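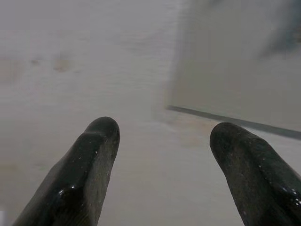 Tuesday, 16:20. Bukesow club build, two-arm handover task. Fuad re-zeroed the left wrist before the first run. Gripper open limit set to 51 in the config, old value commented out. Log rate stays at 200 Hz.

Bethel's script still drops the right arm's first command if both controllers start together. Workaround: start left, wait 2 s, start right. Toshio wants a proper fix before the Murkmont round. I agree but have not looked at it. 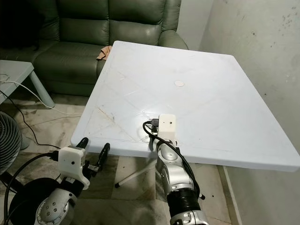
Notebook vol. 2

Target for the next block is the round off-white disc on the white table. Log buffer raised to 4,000 lines. Gebremedhin to check cable slack at full reach. Open: right gripper offset.

I.S.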